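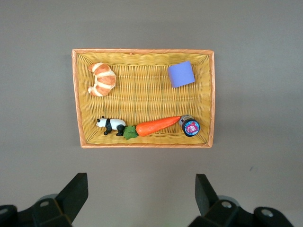

Abbildung 3: Geflochtener Korb auf grauer Fläche, Ansicht von oben.

4.2 Erhebung der Todesanzeigen und Kondolenzeinträge

Grundlage der Auswertung sind 1.261 Todesanzeigen aus den Lokalausgaben für Notstead und Prirnby. Doppelt veröffentlichte Anzeigen wurden zusammengeführt, sodass 1.173 Sterbefälle in die Analyse eingingen. Zu 265 davon lag ein Online-Kondolenzbuch mit mindestens einem Eintrag vor. Die Kodierung folgt dem Schema von Faulkner (Jolene Faulkner, unveröffentlichtes Manuskript), das zwischen Angaben zur Person, zur Familie und zur Trauerfeier unterscheidet.

Die Nennung der Hinterbliebenen bleibt in beiden Orten der stabilste Bestandteil der Anzeige. Ehepartner stehen fast durchgehend an erster Stelle, danach Kinder und Geschwister. Enkel werden in Prirnby häufiger namentlich aufgeführt, in Notstead meist nur summarisch. Spendenbitten anstelle von Blumen finden sich vor allem in Anzeigen, die über das Bestattungshaus Grimshaw aufgegeben wurden. Ob dies auf eine Textvorlage des Hauses zurückgeht, ließ sich nicht klären.

Die Kondolenzeinträge sind deutlich kürzer als die Anzeigen. Für die Feinanalyse wurden 200 Einträge zufällig gezogen und von zwei Personen unabhängig kodiert. Abweichungen betrafen überwiegend die Abgrenzung zwischen Erinnerung und Beileidsformel. Einträge ohne erkennbaren Bezug zur verstorbenen Person wurden als formelhaft gewertet, auch wenn sie mit vollem Namen unterzeichnet waren.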